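## 4. Working rules for basket and tray picks

I wrote this section after our July sessions on the Parneck bench, so it's based on what went wrong for me and what I do now. If you've come straight from section 3, your arm is powered, homed and holding still. Good. Leave it like that until step 3.

**Before you start**

1. Wipe down the tabletop. Crumbs and old tape bits creep under a tray and tilt it just enough to ruin your heights.
2. Set the tray down and press on each corner. If it rocks, swap it.
3. Switch to slow mode. On the Stinska controller that's 50 on the speed dial, and it stays at 50 for the whole first run, even if you've done this job a hundred times (I have, and I still do it).
4. Check that the wrist camera feed is live and that you can see a fingertip in it. No fingertip, no run.

> **Caution:** Keep your hands out of the basket whenever the arm is enabled. If you need to move something, press stop first, wait for the light, then reach in.

**Going in over a soft rim**

Woven baskets are my least favorite container and also the one people ask me about most! The rim gives a little when you push on it, the inside is dark, and loose fibers love to get between the finger and whatever you're after.
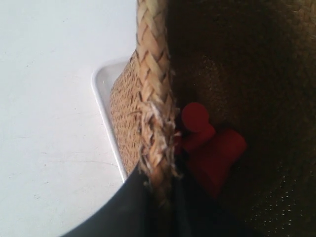

So my rule is to come down slowly and stop short of contact, then look at the feed before closing. I do it in this order:

5. Move to the hover point, 200 mm above the tabletop.
6. Lower in small jogs. Pause after each one – a real pause, hands off the pendant.
7. If a strand is lying across the part, back out and trim it or turn the basket. Don't try to pull through it.
8. Close with the light grip setting. Lift a little, stop, and look again before you carry the part anywhere.

> **Note:** Dark interiors fool the depth reading. I add a lamp on the shaded side and redo the camera check from step 4 if I've moved it.

**When to retire a basket**

The Suominen checklist only says "container in good condition," and that's too loose for me. A bit of fuzz on the braid is fine for practice runs as long as you note it in the log. Once a strand is long enough to hook a finger, the basket comes off the bench. Same goes for any sharp broken end, because you'll be the one picking it up later.

**Logging**

9. Write down the run number, the container and anything odd you saw. My own log is at 1,335 entries and the odd ones are the only ones I ever reread.
10. If the arm stopped by itself, log that before you clear the fault. The Pinencombe software wipes the message when you press reset – I learned that one twice.

Revised 20/10/2024. Fault codes are in section 5.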